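Talk notes, Clerkton workshop, afternoon slot
Using rendered trials to rank manipulation policies before they touch hardware

Slide 1. Title. Leave it up while people sit down. Mention that the Tarnholm task set and the Chow rendering tool are separate things with separate release dates. People mixed them up in October.

Slide 2. The question. We train more policies than we can run on the real arm. Can a rendered trial tell us which ones to throw away? Say clearly that we are asking about ranking. We do not claim that the success rate in simulation equals the success rate on hardware.

Slide 3. Rendered views. Gripper is close to the viewpoint in both. Give the room a few seconds before talking. 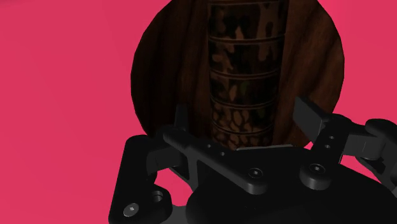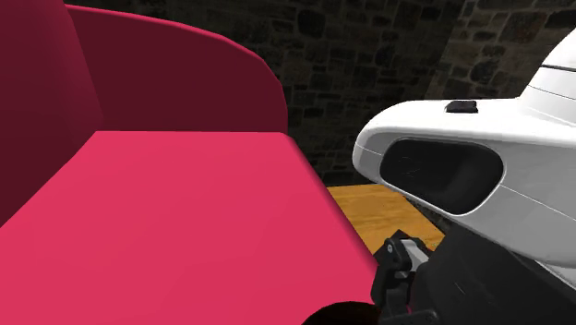
One person at the dry run objected that a policy could score well in renders like these by learning the renderer, and that agreement with hardware would then be an accident of which policies we happened to pick. Take this up here and do not save it for questions. The answer has two parts. First, no policy in the comparison was trained on Chow output. All of them saw real data only, so the renderer is new to every one of them. Second, the choice of policies was fixed before any rendered trial was run. The objection does hold for anyone who trains and tests in the same renderer, and we should say so.

Slide 4. Setup. Each trial has a start state, a camera pose, a surface set and a goal test. The start state is copied from a logged real trial. Camera pose is the calibrated pose plus a small random offset. The surface set is drawn from 80 sets, and the draw is independent of the task. Goal test is a geometric check on final object pose, held for one second so that an object passing through the goal does not count.

Point out that contact settings are not randomized. We tried it early on. Wide friction ranges made every policy look equally bad and the ranking disappeared.

Slide 5. Volume. 1719 rendered trials in the full run. Failed resets were dropped before scoring, by a script that does not see the policy name. Hardware side: 364 real trials at Zondville, each matched to a rendered trial with the same start state. The unmatched rendered trials are used only for the variance estimate on slide 8.

Slide 6. Main result. Success or failure agreed in 90 percent of matched pairs. Pause. Then say what this number hides: most pairs are easy, and two policies that almost always succeed will agree with anything. The plot on the right splits the pairs by task, and that is the plot to spend time on.

Slide 7. Where agreement breaks. Insertion tasks are the worst. The real gripper has play in the fingers and the model does not, so the rendered policy gets a cleaner grasp and goes on to finish. Soft objects are left out of the study entirely. Someone will ask. We have no deformable model we trust.

The opposite error also occurs: the render fails and the hardware succeeds. Most of these are depth errors on smooth, evenly lit surfaces. The policy stops short and closes on air. We saw it often enough to add a check for low-texture views, which flags the trial but does not remove it.

Slide 8. Variance. The surface draw matters more than the camera offset for every policy except the one trained with a frozen image encoder. For that one the order is reversed. We have no good explanation and the slide should not suggest one. If short on time, skip the table and show only the bars.

Slide 9. Cost. Rendering runs overnight without supervision. Real trials need a person to reset the table. The useful comparison is operator time per rejected policy, since compute was not our limit. Do not quote a dollar figure - the Zondville rates are not ours to give.

Slide 10. Limits. One arm, one gripper design, rigid objects. Start states come from real logs, so the method cannot be used on a task that has never been run on hardware. Goal tests were written by hand, and two had to be corrected after the first pass. The corrected scores are the ones shown.

Slide 11. Next. Add finger play to the gripper model and rerun the insertion tasks with the same start states. Keep the policy list unchanged so the old and new rankings can be compared directly.

Backup slides: goal test definitions, full pair table by task, list of dropped resets.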